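3.2 How the inspection clause got its wording

I should admit that I came to the Orkesen talks backwards. I'd read the final text long before I looked at any of the drafts, and I assumed the inspection clause had been in there from day one. It hadn't! The first two drafts only talk about fishing quotas and who pays for dredging the channel. Port inspections show up in draft 3, in a single line that the Seltar side seems to have written in a hurry (the verb is missing).

So I went through the exchange of notes, roughly 200 of them, and marked every place where either side used the word "access." 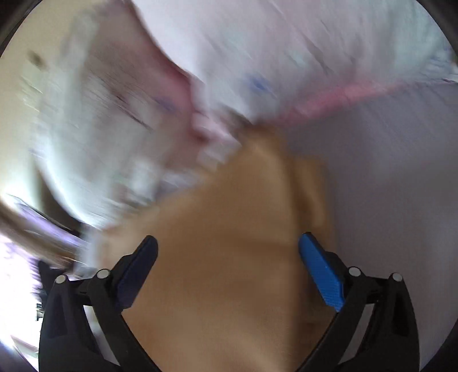
What I found surprised me a bit. Seltar used the word far more often, as you'd guess, but Jalitz was the first to use it, in a note sent in August asking for access to Seltar's customs records. I think that's where the trouble started. Once Jalitz had asked to see paperwork, it became pretty awkward to say no when Seltar asked to see warehouses, and you can watch the Jalitz delegation squirm through the next few notes (they try "visit," then "courtesy visit," and then a strange phrase that the translators rendered as "accompanied looking").

The notice period was the other big fight. Seltar wanted inspectors at the gate within a day, Jalitz wanted 60 days, and for a long stretch neither moved at all. I used to read this as plain stubbornness. Now I lean toward thinking both delegations were waiting for the hosts in Pons to put a number on the table, so that neither would have to go home having given in first.

Figure 4. A black gripper pinching a beige cloth.

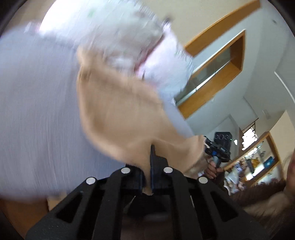 Younes Hamdy read an early version of this section and disagreed with me on the waiting argument: the hosts, he wrote, had no mandate to propose numbers, and both delegations knew it, so I was giving Pons a role it never had. He'd look at the dock unions instead, with their 4,000 members and a strike vote coming up. I've gone back to the union minutes since, and the strike does come up more than I'd noticed, mostly in the Jalitz cables sent late at night. I still think the hosts mattered, and I take up the mandate question in the next section.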